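## 2. Planning and Budgeting Before You Order

Read this section before you fill out the order form for the Zamfir folding cell. It covers what is in the base price, what you must supply yourself, and what to set aside for the first year. Installation starts in Section 3.

Prices are on the separate sheet from your Brokstead dealer. The sheet dated 12/09/2019 replaces all earlier ones.

### 2.1 Decide what the cell will handle

1. List every type of cloth item you plan to run. Include fabric type and finished size.
2. Mark the items that make up most of your volume. Quote the cell for these first.
3. Send samples to the Skatville test room. Send washed items, as they come off your line. New stock is stiffer and gives a misleading result.
4. Wait for the test report before choosing fingers.

**Note:** Thin knits and heavy terry usually need different fingers. If you run both, budget for 2 finger sets. A second set ordered later ships separately, and freight is charged again.

### 2.2 Plan the table

The base price does not include a work table. You may use one you already own if it meets these conditions:

- It does not rock or flex when the arm is moving.
- It can be bolted to the floor or to the cell base.
- It can carry a load of 100 pounds beyond its own weight.
- The top has no raised edge on the arm side.

Wood tops are acceptable. Check the finish before you commit to one. A glossy coat throws light back at the wrist camera, and bright spots can hide the edge of the cloth. Refinishing in matte is cheaper than replacing the top, but the table will be out of use while the finish cures.
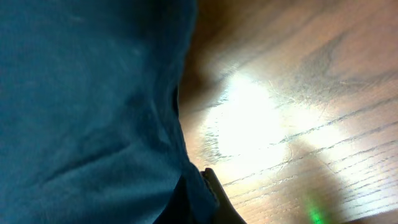
Lighting belongs in the same budget line as the table. Include diffusers for any fixture directly over the work area, and shades for windows on that side of the room. Ask your electrician to quote both jobs in one visit.

**Caution:** Do not order a dark table top to cut down on reflection if most of your items are also dark. The camera needs contrast between the cloth and the surface.

### 2.3 Choose a support plan

1. Estimate how many hours per month the cell will run.
2. If the total is under 200, the Basic plan is enough.
3. If it is over 200, choose Extended. This plan adds a yearly visit and a loaner wrist camera.
4. Write the plan name on line 3 of the order form. Orders with a blank line are entered as Basic.

You can move from Basic to Extended at renewal. You cannot move in the other direction during the first year.

### 2.4 Items often left out of the budget

- Finger pads. These wear and are not covered by warranty.
- Fumer controller license. The first year is included. Renewal is billed every February, whatever month you bought the cell.
- Floor anchors and drilling.
- Operator time for training. Plan on 2 operators per shift, so that one can cover for the other.
- Rejected pieces during setup. Use seconds or worn stock where you can.

**Caution:** Do not plan to cut your current staffing on the delivery date. Keep your manual folding station in place until the acceptance run in Section 6 has been signed.

### 2.5 Before you send the order

1. Attach the test report from Skatville.
2. Attach a floor sketch showing the table, the nearest outlet, and the doorway the crate will come through.
3. Confirm that the doorway is wide enough for the crate. Crate sizes are in Appendix B.
4. Keep a copy of the signed form. The installer will ask for it on arrival.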